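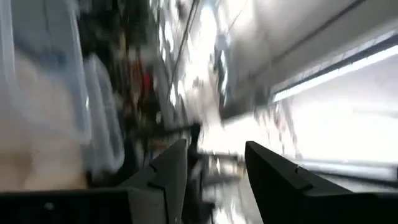 I have wanted a heated airer for years and put off buying one for nearly as long, partly out of meanness and partly because my mother always said that a house with washing on the radiators was a house with something going on in it. But February in a ground-floor flat with north-facing windows will wear anybody down, and after the third week of jeans that smelled faintly of pond I gave in and ordered the Horovent, the three-tier one with wings.

It came on a Thursday in a box so long that the driver had to bring it in through the kitchen window. Putting it together is mostly a matter of unfolding. There are four plastic feet to push on, and one of mine needed a good thump with the heel of a shoe, but I had the whole thing standing and plugged in before the kettle had boiled. Do read the leaflet about which way the wings lock. I didn't, and the left one dropped a wet duvet cover on the cat.

Now, what is it like to live with? Lovely, mostly. The bars get warm, about as warm as a mug of tea you've forgotten for a bit, and shirts hung on the top tier overnight are ready to wear by breakfast. Pillowcases are even quicker. Thick things are another matter. 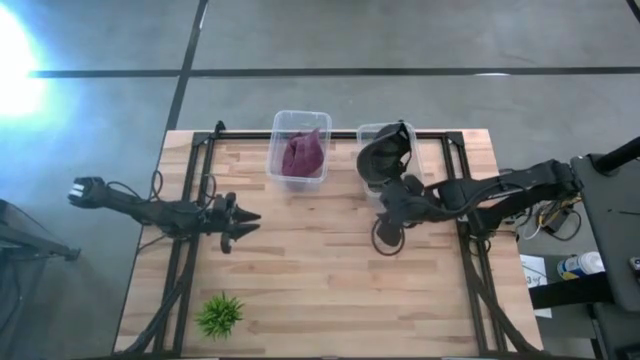
Socks, for instance, do very well if you lay them flat along a bar and very badly if you bunch them up, and I say this as somebody who has bunched up socks all her life and doesn't find it easy to stop. Only the part touching the bar gets properly warm, you see, so anything folded over twice stays clammy in the middle. My friend Tamara Pop has the same airer and swears by throwing an old sheet over the top to keep the heat in. I tried it and she's right, it does make a difference, though the sitting room then looks as if we're expecting the decorators. Horovent sell a fitted cover of their own, with a zip, and I may well cave in and get one before next winter.

Towels are where I lost patience. A bath towel takes all night and most of the next morning, and you have to turn it at least once, which I generally remember when I'm already in bed. They do come off softer than they ever did from the radiator, I'll give it that – no more of that crispbread feeling – but with two of us and a teenager who uses a clean one every time he washes his hair, there's always a queue.

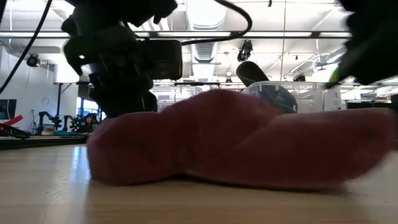
Soft and maroon, with plenty of folds and creases.

As for the running costs, I am no good at sums, so I can only tell you that I keep it on for 7 hours at a stretch and the bill hasn't frightened me. There's no timer, sadly. I use a plug-in one I already had for the Christmas lights. The only other grumble is the on switch, a mean little thing down by the skirting board with a light you can't see in daylight, so I have twice hung out a full load and gone off to work leaving it stone cold.

Would I buy it again? Yes, and I'd buy it in October instead of suffering till the end of winter. If you mostly wash shirts, school things and bedding, it will do you proud. If you're a household of big towels, hang on to a bit of radiator as well, and don't tell my mother.

60 shares
11 comments

You might also like
Flustgate laundry basket on wheels: a year on
Which dehumidifier for a small flat?
Getting the pond smell out of jeans
Clavov steam iron review, by Busisiwe Le Roux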